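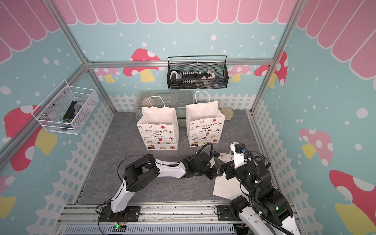
4. Storage and Reuse of Gift Packaging in the Home

4.1 Survey responses

Of the 518 households that returned the June questionnaire, 358 said they had kept at least one paper gift bag after the occasion it was used for. The rest threw bags away with other paper, passed them on at once, or did not remember receiving any. Respondents in Jarnham and Runen filled out the same form, except that the Runen form used the local term for curbside paper pickup.

We asked about gift bags separately from wrapping paper. In the pilot, people often answered a combined question with only one of the two in mind, and their written comments did not always show which one. Wrapping paper is usually torn or creased when a gift is opened. A bag can be emptied and put away with little damage, and many respondents treated it as a container that belonged to the house until another birthday came up.

The question on plain and decorated bags drew the longest comments. Plain bags were described as easier to use again because they do not name an occasion. Decorated bags were kept too, but often for a certain person or age group. One respondent in Jarnham wrote that the birthday bags in her hall closet "go back and forth between us and my sister and have for years." Another kept bags with printed names on them and covered the names with a sticker.

4.2 How bags are stored

Storage was covered by one open question, "Where do you keep gift bags, and how?" Answers were coded by place (closet, drawer, under a bed, garage, other) and by condition (flat, nested, standing, mixed). Nested means that smaller bags are kept inside a larger one. Where a household gave more than one place, we coded the first one named.

Flat storage takes up the least room, but it depends on the bag folding back along its original creases. Respondents who stored bags flat mentioned bent handles more than any other fault. Those who nested their bags more often wrote that they forgot what was inside and bought new ones.
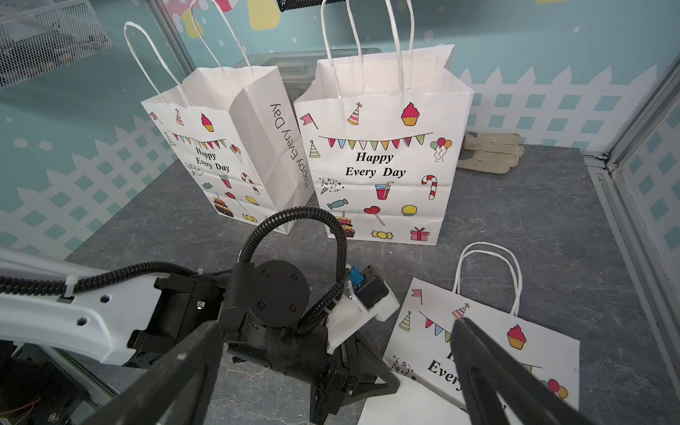
Figure 3. White paper gift bag lying flat.

Tissue paper was left out of the coding. Some respondents listed it with the bags and some did not, and we had no way to separate the two groups after the fact.

4.3 Follow-up interviews
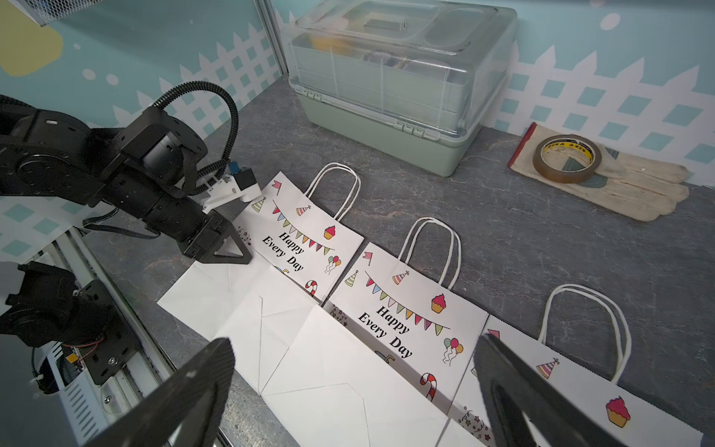

Seo-ah Kong, Myung
August 13, 2018

Interviews were held in the respondents' homes and followed the order of the questionnaire. The interviewer asked to be shown the place where bags were kept and then asked when one had last been taken out. Most people could name the event. Fewer could say where the bag had come from.

Two reasons for throwing out a stored bag came up again and again. The first was damage to the handles or the bottom fold. The second was a lack of space, usually noticed during a move or a closet cleaning, when the whole pile went out together regardless of condition. The questionnaire had asked only about single bags and so missed the second reason almost entirely.

Interviewees also raised a point of manners that we had not planned for. Several would reuse a bag within the family but would buy a new one for a coworker or a teacher. In Runen the same distinction was made between close neighbors and other guests. We added a question on the recipient to the second version of the form, which was used in the Worska sample described in Section 5.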